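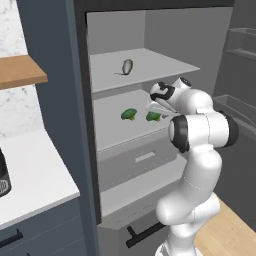 Broccoli, middle shelf.

The Flaslow Larder: your questions, answered (mostly)

I started writing down everything we threw away two Julys ago, on the back of an envelope stuck to the fridge, and somehow it has turned into a website and a newsletter with 2,597 of you reading it. Hello! A lot of you write in and a lot of you ask the same things, so I've gathered the usual ones here. If yours isn't on the list, the email address is at the bottom. I do read everything, I'm just slow.

What is the Flaslow Larder?

It's me, in a small kitchen in Flaslow, trying to eat what I buy. I post a week's worth of meals most Sundays, plus whatever I've learned about keeping food going a bit longer. There are 472 posts at the moment. Some of the early ones are terrible and I've left them up — please don't make the lentil loaf.

Are you a chef or a food scientist or anything like that?

No, neither. I did two years in a school kitchen and I've got a basic food hygiene certificate from back then, and the rest is cooking dinner every night like everybody else. When it comes to what's safe to eat I stick to the use-by date on the packet and so should you. I'll happily chat about floppy carrots all day long but I'm not going to tell anyone that old chicken is fine.

What's the difference between use by and best before, then?

Use by is about safety. You don't mess with it, and sniffing the thing doesn't count as a test. Best before is about quality, so the crackers might be a bit soft or the chocolate a bit pale, but they're usually all right. My gran ignored both and kept a tin of pineapple through three house moves. I'm stricter than she was.

How cold should my fridge be?

Mine's set to 4 degrees and I check it with a cheap fridge thermometer, because the dial on the inside only goes from one to six and I've never worked out what it's trying to tell me. Put the thermometer in a glass of water on the middle shelf, leave it overnight and look first thing, before anyone's been in for milk. If you've just done a big shop it'll creep up for a while. Don't panic and whack it down to the coldest setting or you'll have frozen lettuce by teatime (I have done this twice).

How do I keep broccoli from going yellow?

This is the one I get asked most! Broccoli really does like the cold, so get it in the fridge as soon as you're home. I take it out of the plastic, wrap it loosely in a slightly damp tea towel and don't wash it until I want to cook it. If it's gone bendy, trim the end and stand it in a jug of cold water like a bunch of flowers for an hour or so. A bit of yellow at the tips is only age showing and it'll do for soup. Slimy or smelly, off it goes to the compost.

And eat the stalk, please. Peel the tough outside off, slice it thin and throw it in with everything else. I think it's the best part and I'll argue with anyone over it.

Which shelf does everything go on?

Raw meat and fish at the very bottom, always, in something with sides so it can't drip. Cooked leftovers and dairy higher up. I keep a stretch of the middle shelf for what I call the eat-me-first lot, meaning anything that's open, cut in half or looking a bit tired. That one habit has saved me more money than all the others put together. I used to lose half peppers at the back for weeks on end.

The door is the warmest bit, so that's for jam, mustard and the sauces. I know the milk rack is there. I still keep my milk inside if there's room, and when there isn't, it goes in the door and we drink it faster.

Do the drawers really do anything?

They do, a bit. The drawer holds the damp in, which suits leafy stuff and carrots and keeps them crisp. Some have a little slider and you want it closed for leaves and open for fruit. If yours hasn't got one, a folded sheet of kitchen paper in the bottom soaks up the puddles and you swap it when it's soggy. Pull the drawer right out once a month and wash it in the sink. You'll find an onion skin, a dead spring onion and possibly a grape from another age.

Shall I keep apples and salad together?

Best not. Apples, pears and ripe bananas give off a gas that makes the things near them ripen and then rot. I keep my apples in a bowl if we're getting through them and in their own bag in the fridge if we're not. Potatoes and onions need keeping apart as well, somewhere dark. Mine are at opposite ends of the cupboard under the stairs like two aunties who've fallen out.

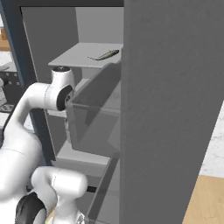
Words by the Flaslow Larder — updated 9/12/25 — filed under: FAQs, Storage

Do you plan every single meal?

Goodness, no. I plan four dinners and leave the rest of the week for leftovers, eggs on toast or somebody wanting chips. When I planned all seven I ended up with a fridge full of good intentions and felt guilty every time I opened it. Four is enough that I can write a proper list and loose enough that I don't resent it.

Where do you shop?

Mostly Brandes, the greengrocer by the bus station, because they'll sell you a single stick of celery if you ask nicely. I get my dry goods at the refill shop over in Tudorano when I'm visiting that way, and the big supermarket gets me for loo roll and cat food. None of them pay me and I don't do sponsored posts. I did once get given a free marrow at Brandes but I think they were trying to get rid of it.

What's in the Fluka soup you keep going on about?

Fluka is just our name for it, from the little café where I first had something like it. It's end-of-week soup. You fry an onion slowly in plenty of butter (properly slowly, twenty minutes if you can stand it), add whatever veg is left chopped up small, a potato for thickness, stock to cover, and let it all go soft. Then blend half of it and tip that back in, so it's thick but still has bits. Finish with a spoonful of mustard and any cheese rind you've been saving. My rule is no more than one strong thing per pot, so cabbage or parsnip or fennel but never the three of them at once. I learned that the hard way and so did the neighbours.

What do I do with a big pot of yoghurt I'll never finish?

I always buy the 500 g one because it's better value and then stare at it on Thursday. It'll go into flatbreads with self-raising flour and a pinch of salt, equal amounts by eye, rolled out and cooked in a dry pan. Or stir it through a curry at the end with the heat off. Or freeze it in an ice cube tray for smoothies. Frozen yoghurt goes grainy when it thaws so I wouldn't eat it from a bowl, but in a blender you'd never know.

Can I put hot food straight in the fridge?

Let it cool first, but don't leave it sitting on the side all evening. I aim for into the fridge within an hour or two, and for rice I'm much quicker than that: I spread it out on a tray so it cools fast and get it in within the hour, then eat it the next day. Big pans of stew get split between shallow tubs. They cool quicker and they stack, and you can grab one for lunch.

My herbs go to mush in two days. Help?

Soft ones like parsley and coriander go in a glass of water with a bag over the top, in the fridge. Basil hates the cold, so leave that one out on the worktop in its water. Woody ones like thyme and rosemary can go in a bit of damp kitchen paper in a tub. And if you know you won't use the lot, chop it the day you buy it and freeze it in a bag. It won't look pretty on top of anything but it tastes right in a sauce.

How much have you saved?

I'm asked this a lot and I'm always a bit embarrassed, as I never wrote down what we were spending before I started. So I can't give you a figure. I can tell you the bin goes out half full most weeks and I've stopped doing that Wednesday dash for things we already had.

Do you sell those fridge lists?

They're free! Sign up for the newsletter and the list comes with the first email. It's one page, with a column for what's open, a column for what needs using and a blank bit at the bottom for shopping. Stick it on the fridge door with a pen on a string. The pen will vanish otherwise. Ours still vanishes, string and all, and I suspect the teenager.

Can I reprint one of your posts in our village magazine?

Yes, lovely, please do. Pop the website name at the bottom and send me a copy if you can, I like seeing them. The only thing I'd ask is that you don't trim the safety bits out of the rice one or the leftovers one to make it fit.

I've sent you an email and you haven't replied!

Sorry. I answer on Sunday evenings after the new post goes up, and if there's a football tournament on in this house then it slips to the week after. Try me again at hello at the Flaslow Larder, and put your vegetable in the subject line so I can find it.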